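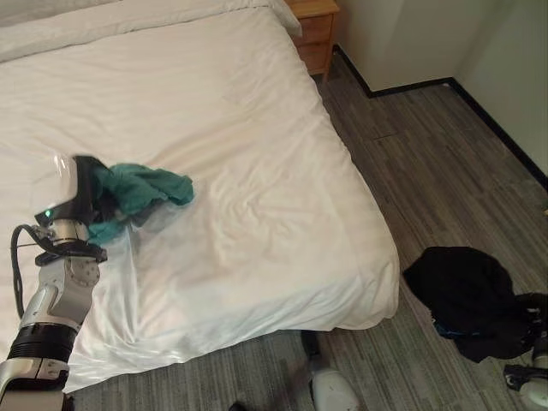 *Photo: Chiến Hồ / Salport Applied Automation Office*

# How to Run a Bedroom Laundry Pickup Trial with a Two-Arm Machine

Salport is asked regularly whether a machine can tidy a bedroom. The question is too broad to answer in one visit. This guide covers one portion of it: the collection of clothing and cloth items from a bed and from the floor beside it. It is written for housing operators, care home managers, and vocational programs that intend to test a machine on their own premises before signing a lease or purchase agreement.

The procedure was prepared by Rizwan Rizvi and has been in use at the Pradanness residence since March. It assumes a machine with two arms and a gripper on each. Sites using a single-arm machine may follow the same steps but should omit Step 6.

## What the trial measures

The trial answers three questions:

- Can the machine find a cloth item that has no fixed shape?
- Can it lift that item without also lifting the bedding?
- Can it place the item in a chosen location and release it fully?

Folding, sorting by color, and bed making are outside the scope of this guide. Sites that wish to test folding should treat it as a separate trial with its own score sheet. Combining the two has produced results that could not be interpreted, as a failed pickup leaves nothing to fold.

## Before you begin

You will need:

- A bed with its usual duvet and pillow
- A set of cloth items of mixed weight, such as hand towels, T-shirts, and sweaters
- One open basket
- Printed score sheets
- A stopwatch
- Two staff members, one to operate the machine and one to record

Do not buy new bedding for the trial. New duvet covers are often stiff and lie flatter than those in daily use, and they give the machine an easier surface than it will meet later.

Confirm that the stop button works before the machine enters the room. The operator must keep it within reach at all times.

## Step 1: Prepare the room

Leave the furniture where it normally stands. A nightstand close to the head of the bed limits how far an arm can swing, and moving it out of the way will hide a problem that residents would meet on the first day.

Clear loose cords and small hard objects from the floor. Remove rugs for the first session only. They may be returned for the second.

Set the lighting as it would be during ordinary use. If the room is usually tidied at 10 in the morning with the curtains open, run the trial at that hour.

## Step 2: Make the bed

Spread the duvet by hand and stop there. Wrinkles and raised areas should remain. White bedding is the simplest case for most vision systems when the items are colored, so begin with it if you have it. A teal-green cloth on a white duvet gives strong contrast. White socks on the same duvet give very little, and should be held for a later session.

## Step 3: Place the items

Drop each item from waist height. Do not arrange it. A garment that has been laid out flat is a different task from one that has been dropped, and the second is the one that matters in a home.

Place items in two zones:

1. **Bed zone.** The upper surface of the duvet, away from the pillow.
2. **Floor zone.** The strip of floor along the open side of the bed.

Include at least one dark garment in the floor zone. Bunched dark clothing shows few visible edges, and several machines tested by Salport treated a black sweater as a shadow and passed over it. Record the garment type on the score sheet before the attempt begins.

## Step 4: Position the machine

Bring the machine to the foot of the bed or to its open side. The base should be close enough for an arm to reach the middle of the duvet. It must not press against the bedding. If the duvet hangs near the floor, check that it cannot be caught under the base.

Inspect the cables along each arm. A cable that loops away from the wrist may catch on a bedpost or drawer handle. Secure it according to the supplier's instructions, leaving enough slack for the wrist to turn.

## Step 5: Run the bed zone

Start the stopwatch when the arm first moves. Allow the machine up to 2 minutes per item. The operator may not touch the item, the bed, or the arm during this period.

For each attempt, the recorder marks one of the following:

| Mark | Meaning |
|---|---|
| A | Item lifted, placed in the basket, and released |
| B | Item lifted but dropped outside the basket |
| C | Item lifted together with the duvet |
| D | Item touched but not lifted |
| E | Item not found |

Mark C deserves particular attention. When a gripper closes on a thin cloth from above, it may pinch the cover beneath as well. The arm then pulls both upward, and the bed is left in worse condition than before. A staff member must remake the bed after every C before the next attempt, and that time should be added to the machine's total.

Complete 20 attempts before drawing any conclusion. Early sessions tend to flatter the machine when the items happen to fall well.

## Step 6: Run the floor zone with the second arm

Some suppliers state that both arms can work at once, one over the bed and one at floor level. Test this claim only after the bed zone has been completed with a single arm.

Begin with the first arm at rest while the second picks up from the floor. Follow with a set in which both are active. Note any pause in one arm while the other moves. In the Pradanness sessions, working with both arms saved less time than had been expected, chiefly on account of these pauses.

Floor pickup is scored with the same marks. Mark C does not apply unless the duvet reaches the floor and is caught.

## Step 7: Review the results

Add the marks for each zone separately. Do not combine them into a single score, which would conceal a machine that performs well on the bed and poorly on the floor.

Then run the same set of items with a staff member at an ordinary pace, and enter the time on the same sheet. This comparison is often left out, and suppliers rarely volunteer it.

## Can the machine do the chore yet?

On the evidence gathered so far, in part. The two machines tested at Pradanness, supplied by Orakzai and Zerkex, could both lift a dropped towel from a made bed under steady light. Neither could be left alone in a bedroom for the length of a morning. Heavy garments slipped, sleeves trailed over the side of the basket, and a tangled pair of trousers ended the session on more than one occasion.

Speed remains a further limit. A person clears the same bed in a fraction of the time and straightens the duvet in passing. Where a resident is unable to bend or reach, a slow machine may still be of real use, and sites should weigh the result against that need.

Salport does not at present recommend unattended use. Supervised use is reasonable where a staff member is already in the room on other duties.

## Common problems

**The arm stops above the item and does not descend.** Check whether the bed height was entered correctly. A thick duvet can raise the surface beyond the programmed limit.

**The item clings to the gripper after release.** Light synthetic cloth may stick. Record the attempt as B if it does not fall into the basket, and repeat it with cotton.

**The machine returns repeatedly to an empty spot.** Raised folds in the bedding can be mistaken for clothing. Mark E and proceed.

**Results differ sharply between sessions.** Compare the lighting notes first, then the item list.

## Records

Keep score sheets for the duration of any lease. Sites within the Salport program should send copies to Rizwan Rizvi, with the supplier name and software version written at the top of each page. Sheets without a software version cannot be added to the shared results.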